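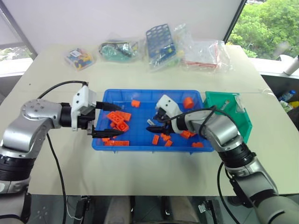
Figure 3. Two-arm sorting cell. Blue tray with orange blocks, green bin to the right, bagged parts along the back of the table.

4.2 Planning the equipment spend

The cell in Figure 3 is the one all the costs in this section refer to. Two arms, one table, tray, bin, bags of parts. We priced it first as a single station and then as four, as the Skamiden site wants the same layout repeated down one wall.

Arms first. They take most of the money and have the longest wait. Two suppliers quoted, Nautiyal and Boteo. Nautiyal cheaper per arm but the grippers are a separate line and the spare fingers a separate line again. Boteo quotes the whole thing as a pair, cables included. On paper the gap is large; once fingers and cables are added back in it mostly closes. We went with Boteo for the budget, mainly for the shorter order form and the one delivery. Prices as quoted on 6/28/24, before tax.

Spare fingers are the item most often left out of plans like this one. We allow £212 per station per year. Cables another £200. Both runs are exposed along the arm, and we would rather hold a spare than lose a week waiting for one. The Hilham plan had neither and asked for extra money in March, which was refused.

Small items. Trays, bins, clamps, bags of parts: £385 for a station, bought once. Cheap enough that it was nearly dropped from the table altogether, but it should stay in. Trays need to be the same size at every station or the set-up notes have to be written twice. Same for the bin. Colour matters too - orange blocks on a blue tray is an easy contrast, and we would not want a purchasing office swapping in whatever colour is in stock. Write the colour on the order.

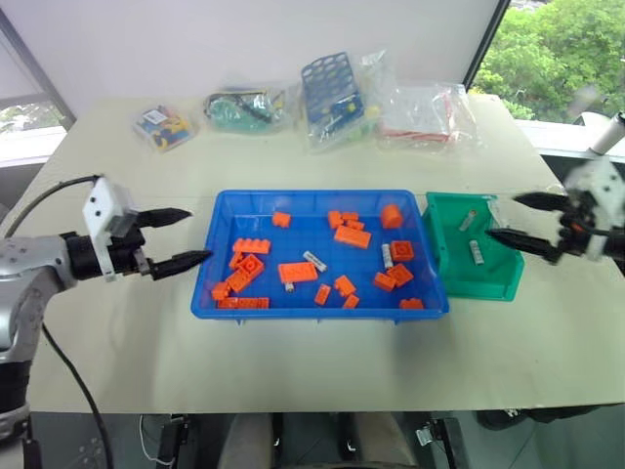
Photo: Comfort Nartey

Mixed parts cost more than the single-colour set, though not by much. White cylinders in among the orange bricks, and small cylindrical items for the bin, so the one order covers both containers. We suggest buying the mixed set from the start. Adding it later meant a second carriage charge and a second round of approvals at Hilham, and the approvals took longer then the delivery.

Table and mounting. Existing tables can be used if deep enough to take the tray in front and a row of bags behind. Mounting hardware goes below the table edge, so knee room has to be measured with a chair in place. We did not budget for new tables. If a site needs them, that is a separate request and should not come out of the spares line.

Staff time is the weak part of this estimate. We have costed one person per station for set-up and resets, at the normal hourly rate, with nothing for training. Probably too low. The arms come with a day of on-site help under the Boteo quote but only for the first station, the other three are on their own.

Order of buying, if money is released in stages: arms and grippers, then spares, then trays and parts, then anything for the tables. Spares go second on purpose. In the Hilham accounts they were last, and what was left by then did'nt cover them.

Full line items are in the appendix. Running costs follow in 4.3.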